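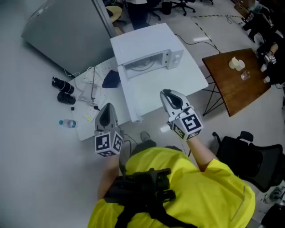 Bright yellow shirt from directly above, with black straps across the shoulders.

The kettle had already boiled twice by the time I found the door of the Todorova dye house, because I had walked straight past it and got as far as the bridge. The woman who has run the place for 11 years was very kind about it. "Everybody goes to the bridge first," she said, and moved a heap of damp skeins off a chair so that I could sit down.

I had come to Uvard to talk about yellow, and for most of an afternoon in January that is what we did, apart from a fairly long detour about her sister's allotment and another about why the bus no longer stops at the top of the hill. She dyes cloth and yarn for knitters, small tailors and a theatre or two, and although she will do you a blue or a decent brown if you ask nicely, yellow is what people ring her up for.

"I didn't choose it," she said. "I wore grey until I was nearly forty! My mother put us all in navy for school and I carried on in that spirit. Then somebody gave me a bag of dried weld, and I had an old pillowcase and a wet weekend, and it came out of the pot so loud that I laughed. I've still got it. It's a terrible pillowcase, it's got a hole in it."

Weld, for anyone who hasn't met it, is a tall, scruffy plant you may well have walked by on waste ground without a second look. She grows most of her own on a strip behind the dye house and buys the rest in. The whole top of the plant goes in, leaves and stalks and seed heads, chopped up with a pair of garden shears that she bought for the hedge and never gave back to it. The smell is somewhere between cabbage water and a hay barn, and I can report that it gets into a wool coat.

The wool is treated with alum first, to help the colour take hold, and then everything is kept hot and quiet for as long as she feels it needs. "Don't boil it," she told me, rather sternly, as though I had been about to. "If you boil weld it goes dull and sulky, and you'll get mustard. There's nothing wrong with mustard, but you want to have meant it." A little chalk in the bath brings up the brightness. A very little iron takes it the other way, towards olive, and she keeps the iron in a jar on the highest shelf after what she would only describe as an incident with a wedding order.

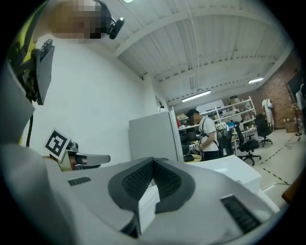 Yellow-green sleeve and shoulder at the left, with plenty of grey and white for company.

I asked her where yellow stops and green begins, thinking it was quite a clever question, and she sighed and fetched a shoebox. She has 400 little cards in it, each with a twist of wool tied through a hole, and she laid a row of them along the table and invited me to point to the first green one. I pointed. She fetched her neighbour from next door, who pointed to a card four places further along and went home again.

"You see, I've had real quarrels over this," she said. "A man sent back a scarf's worth of yarn because he'd ordered yellow and I'd sent him green. I rang him and asked where he'd looked at it, and he'd looked at it in his bathroom. Well, what colour's your bathroom? Green! So I told him to take it out to the front step and have a think, and he rang me back and ordered the same again for his wife."

These days she sends out a sample before any big order, and asks people to carry it about for a day or two, to the kitchen and the office and the bus. The sharp, slightly green yellow at the far end of the box is called Skekis in her price list. She told me why, at some length, and then asked me not to print it.

Most of her wool comes from the Stevumis mill, an hour up the valley. It arrives in great soft bales, and she likes it because it still has a bit of sheep about it. Cotton she finds harder work. "Cotton doesn't want to know you," she said. "Wool comes to meet you halfway. With cotton you've got to be patient, and treat it more than once, and even then it may come out looking like weak tea."

She is cheerful about the bright chemical yellows, too, which surprised me a little. I had expected some grumbling. "Oh, I love them. I've got a cycling top you could see from the moon. I couldn't make that colour in a pot if I lived to be 90, and why should I want to? If you're out on the road in the dark, you want the loudest thing in the shop."

What about people who say they can't wear yellow? She gets this a great deal, generally from somebody who is stroking a yellow jumper at the time. Her advice is to start at the feet. Socks first, then perhaps gloves, and leave anything near the face until you have stopped noticing the socks. She thinks most of us were put off by one bad cardigan in childhood (mine had ducks on it, and I told her so, and she nodded as if that settled the matter).

The dye house takes small parties for a day's course in spring and early autumn, with soup, and the limit is 10 because that is how many aprons there are. You go home with three skeins and, she warned, yellow fingernails. I left with a pair of socks in the middling shade, well short of Skekis, and I had them on before the bus came.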